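Tags: Datasets / Household Objects / Tabletop

# Costine Flat Items

Costine is a collection of short tabletop recordings covering the handling of thin, rigid household objects: trays, frames, slim boxes and similar. Version 3 adds the dark-colored group, which was missing from earlier releases.

## Contents

- 4000 clips, 2000 of them in the dark-colored group
- 64 object entries, listed in `objects.csv`
- one surface type: white tabletop

Each entry gives length, width, thickness, main color and edge finish. Thickness is measured at the thickest point, lip included. Objects with loose parts are not listed.

Dark items are hard to classify from the side. A shallow tray and a closed slim box can show the same outline, so both are filed under `flat_rect` unless the open face is visible in the clip. 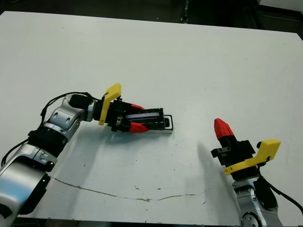 ## Labels

`flat_rect`: flat, rectangular, kind not determined
`tray`: open face visible, raised lip
`frame`: open or glazed center visible
`slim_box`: closed on all sides

Pale strips along an upper face are recorded in the `trim` column and do not change the label.

## Known issues

Labels in the August batch were assigned by one person only. Glossy items have less reliable edge annotations than matte ones.

## Maintainers

Åsmund Hedlund (object list), Joar Bakke (labels)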